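Plastic cups still smell and taste of squash after washing, any ideas?

Posted by Stijn Dijkstra in Kitchen and Home
574 views

Hi all, hoping someone has cracked this. We moved into a flat in Zillosdale in December and I bought a load of coloured plastic cups because the kids kept getting through the glasses (and the floor here is tile, so anything that drops is finished). They were great for a few weeks. Now every single one of them has a sort of stale orange squash smell, even straight out of the washing-up bowl, and if you pour plain water in you can taste it. My eldest has started refusing them and drinking out of the measuring jug.

I wash them by hand, hot water, normal washing-up liquid, and they go upside down on the drainer and then into the cupboard stacked one inside the other. They look clean! No staining apart from one that had tomato soup in it, and I've given up on that one. I've tried leaving them overnight in soapy water and it made no difference at all, if anything they then smelled of squash and soap.

We don't have a dishwasher and there's nowhere to put one. Is it worth carrying on or do I just buy new ones? I'd rather not chuck them out, there are a fair few.

Also they get properly stuck together in the stack, so if anyone has a trick for that I'd be glad of it.

mossy_kettle
Just bin them. Plastic always goes like that in the end. Get the metal camping ones, you can throw them down the stairs and they're fine.

Henk Bakker
Don't bin them yet, I had exactly this and mine are still going.

First thing, stop stacking them. I know it saves space but I'm fairly sure that's most of your problem. If there's the slightest bit of damp left in the bottom one and you push another down into it, the air can't get in and it just sits there going stale. Same reason yours are sticking, I'd guess. For the ones stuck together now, put cold water in the inside cup and stand the outside one in warm water for a minute or two, then twist as you pull. Don't go mad with boiling water, I warped a lovely yellow one that way and it has wobbled ever since.

For the smell, bicarb. I put a heaped teaspoon in each cup, fill it to the top with warm water, give it a stir and leave it till the morning. Then rinse, and rinse again, as it leaves a chalky taste if you're lazy about it (I was lazy about it). If they still whiff after that, do a second night with a good splash of white vinegar and water instead. Not both at once – it fizzes up nicely but they more or less cancel each other out and you've wasted the vinegar. I get the bicarb in the 400 g tubs from the hardware place in Brurcombe, it's miles cheaper than the little baking pots.

Have a feel round the top edge as well. If your cups have a rolled lip, the fold can hold on to old drink and a sponge goes straight over it. An old toothbrush gets in there. I did mine with one and I won't tell you what colour the water went.

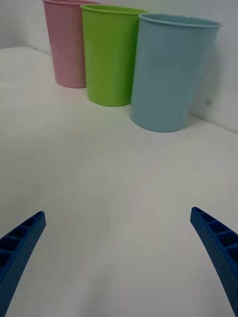
Drying is the bit I'd change for good. After they've come off the drainer I stand them the right way up on a table or worktop, mouths open, and leave them till I next need the space. A row pushed back against the wall like my pink, green and pale blue ones doesn't get in anybody's way, and the rest of the table is still free for making lunch. Leave a finger of space between them if you can, I never remember to and the green one always ends up tucked in close to the pink. When I finally put them in the cupboard they go in side by side. It takes up half a shelf, and we moved the baking trays to make room.

If you do end up replacing a few, have a sniff of them in the shop. I had a set of Trikura ones that smelled of plastic from the day I got them and nothing shifted it.

Stijn Dijkstra
Thanks Henk! I did the bicarb on four of them last night and three have come up fine, no smell at all that I can find. The fourth is better but not right, so it's got vinegar in it now. You were right about the lip too, disgusting.

Cold water and a twist got the stuck ones apart, apart from two which I think are married. Will have another go after tea.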